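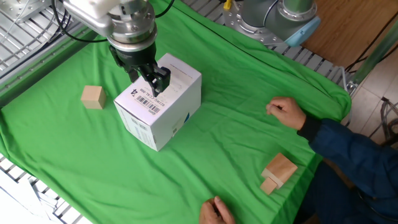
*White carton on green cloth, the 74 is printed near the front corner*

**Thread: Keeping the boxes or not? (small flat, many boxes)**

**recep_sezer**

Good evening to all. I have a question that is maybe silly, but my wife and I disagree on it since March and I would like to hear from other people.

I keep the original boxes of everything. Kettle, lamp, headphones, the small heater, the old phone, the new phone. Each one is flattened or it has other boxes inside. Last night I took all of them out from the hall cupboard and there were 69. We live in a two-bedroom flat in Kondthorpe and the cupboard is the only one we have, so the winter coats are now hanging behind the bedroom door.

My arguments for keeping: warranty, resale value, and moving house. Her argument: we moved one time in eleven years.

How do you decide which box has the right to stay?

**oanh.kieu**

Hi Recep. I was the same as you until my lease ended. What I do now is keep a box for as long as I can return the thing to the shop, and after that I cut out the label with the serial number, put it in an envelope with the receipt, and the cardboard goes in the recycling. My envelope is the size of a paperback and it covers the whole kitchen.

For the warranty, please read the paper. I have a Clomik rice cooker and the paper asks only for proof of purchase. It says nothing about a box.

**gumleaf_dad**

Bin the lot mate. I have never once needed a box.

**provwood_pete**

Have to disagree with the bloke above. I sold a Fuchs turntable last year with the carton and both foam ends and got $700 for it. Same model without a box was sitting on the same site for weeks at a much lower price. If it's heavy, fragile or collectable, keep the packaging. The foam matters more than the cardboard, you can't buy that shape anywhere.

**gumleaf_dad**

One turntable. And how many years did you store it?

**provwood_pete**

Nine. In the garage, up on the rafters, harming no one.

**recep_sezer**

Thank you for the answers. Pete, I don't have a garage, so every centimetre I must take from somewhere else. But I agree about the foam. I once sent a coffee machine for repair in a different box with newspapers, and it came back with the water tank cracked. I still don't know if it cracked going or returning.

Oanh, the envelope is a good idea. Do you also photograph the labels? Some of mine are printed on the thin thermal paper and they are already grey.

**oanh.kieu**

Yes, I photograph them, all sides where there is printing, because sometimes the model number is on the top and the serial number on the side. Write the name of the thing in the file name. I did not do that in the beginning and I had a folder of white boxes with numbers which meant nothing to me.

One more point: cardboard in a cupboard brings silverfish, mainly if the wall is an outside wall. I found them in a shoe box with my old letters and I was quite upset.

**mags_in_unit_4**

Silverfish, yes. Also check your contents insurance before you throw anything. Ours wanted the serial numbers for anything electronic when we had the break-in. A photo of the label was fine for them.

I don't agree with cutting the label off though. If you want to sell later, a box with a hole looks worse than no box. Take the photo and leave it whole, or recycle it whole.

**oanh.kieu**

Mags, that is true for the boxes you keep. I cut only the ones which are leaving.

**mags_in_unit_4**

Ah, fair enough, I read it too fast.

**recep_sezer**

So, I spent the afternoon on this. I made a rule that a box stays only if the thing inside cost more than $70, and also is breakable or still can be returned. With this rule 35 boxes went to recycling. The bin is full and I must ask the neighbour if he has space in his.

My wife says the number should be higher. I would like to keep the lamp box, although the lamp was cheap, because the glass shade is very thin and the box has a good cardboard insert. We did not finish this discussion yet.

**gumleaf_dad**

Keep the lamp box, chuck the lamp.

**provwood_pete**

If you end up with big ones left over, put them on the local swap page before the bin. People moving house will come and get them the same day.

**recep_sezer**

Pete, I put them on the page at 6 pm and one lady from Provwood already wrote to me. She wants the large ones only. The coats are back in the cupboard.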